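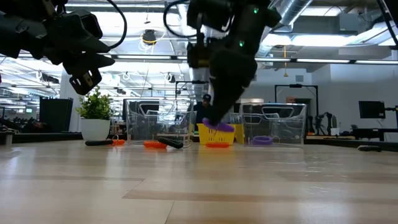

Puesto de manipulación con dos brazos, cesta amarilla y cajas transparentes.

Técnico/a de planificación y compra de equipos de automatización

Empresa: Nevico
Área: Ingeniería de células robotizadas
Dependencia: Gonzalo Ibarra, responsable de inversiones técnicas
Jornada: completa, con entrada a las 8:00
Incorporación: enero

Nevico busca una persona para planificar, presupuestar y comprar el equipamiento de sus puestos de manipulación robotizada. El trabajo en esos puestos consiste en recoger objetos pequeños, muchos de ellos blandos, y dejarlos en cestas o cajas. Tenemos ahora 11 puestos en servicio y el plan aprobado prevé llegar a 13 antes del verano. Hasta hoy las compras las ha llevado el propio equipo de ingeniería, cada uno con su hoja de cálculo, y queremos reunirlas en un solo puesto con presupuesto y calendario propios.

La vacante es de nueva creación. Quien la ocupe trabajará en la planta de Mateos, en la misma nave que los técnicos de montaje, y tendrá trato diario con ellos.

Funciones

Preparar el presupuesto anual de equipos: brazos, pinzas, mesas, soportes, monitores, cableado e iluminación.
Mantener el inventario de repuestos. En este momento hay casi 200 referencias, y una parte está duplicada con códigos distintos.
Pedir y comparar ofertas. Para cualquier compra de brazos o pinzas exigimos tres ofertas por escrito, con plazo de entrega y condiciones de garantía.
Calcular el coste completo de cada puesto, incluidos instalación, formación, mantenimiento, dedos de recambio y consumo eléctrico.
Comparar compra y alquiler cuando el uso previsto de un equipo no llegue a la duración del contrato de mantenimiento.
Coordinar las entregas con montaje, incluida la reserva de espacio en mesa y la revisión de tomas eléctricas.
Comprar también lo pequeño: cestas, cajas transparentes, objetos de prueba. Suele quedar fuera de los presupuestos y después retrasa la puesta en marcha.
Llevar el seguimiento de garantías y devoluciones con los proveedores.

Primeros meses

Los primeros 3 meses tienen un contenido bastante definido. Primero, la revisión del inventario y la unificación de códigos. Después, el pliego técnico y económico de los dos puestos nuevos, que deben ser de dos brazos. Por último, la renegociación del contrato de mantenimiento con Stinetti, que cubre las pinzas y no los brazos. Está por decidir si conviene ampliarlo o contratar los brazos aparte, y esperamos una propuesta razonada sobre ese punto.

El gasto se aprueba en una reunión mensual. La persona contratada prepara la documentación y defiende las partidas ante Gonzalo Ibarra y dirección financiera. Las compras menores no pasan por esa reunión.

Requisitos

Formación profesional de grado superior o título universitario en automatización, mecatrónica, electricidad, organización industrial o similar.
Experiencia previa en compras técnicas o en oficina técnica. Se valorará también la experiencia en mantenimiento si incluía gestión de repuestos.
Capacidad para leer una ficha técnica de brazo o pinza: carga útil, alcance, repetibilidad, fuerza de agarre, interfaz de montaje.
Manejo avanzado de hojas de cálculo.
Castellano fluido e inglés suficiente para tratar por correo con proveedores.

Se valorará

Conocimiento de Brurkeck, el programa de gestión de activos que usamos. Si no se conoce, la formación corre a cargo de la empresa.
Haber participado en la instalación de alguna célula robotizada.
Nociones de normativa de seguridad en máquinas.
Carné de conducir B, para visitas ocasionales a proveedores.

No es necesario saber programar robots.

Condiciones

Contrato indefinido con el periodo de prueba que fija el convenio. Horario de 8:00 a 16:30, con media hora de comida, y flexibilidad de entrada hasta las 9:30. Se puede teletrabajar una parte de la semana una vez terminada la revisión del inventario, que requiere presencia en planta. El salario se fijará según experiencia y la banda se comunica en la primera llamada. Hay aparcamiento y comedor con microondas; no hay servicio de autobús.

Proceso de selección

Llamada inicial breve, entrevista en planta con visita a los puestos y un ejercicio práctico. El ejercicio consiste en revisar un presupuesto de un puesto de dos brazos, señalar las partidas que faltan y ordenar los pedidos por plazo de entrega. Se hace en nuestras oficinas, con ordenador, y se comenta después con el equipo. Respondemos a todas las candidaturas, también a las descartadas.

Para presentarse hay que enviar el currículum y una carta de una página como máximo a Recursos Humanos de Nevico, a la atención de Gonzalo Ibarra, con el asunto «Planificación de equipos». En la carta interesa que se describa una compra técnica en la que se haya intervenido: qué se compró, qué se había previsto gastar y cuánto costó al final.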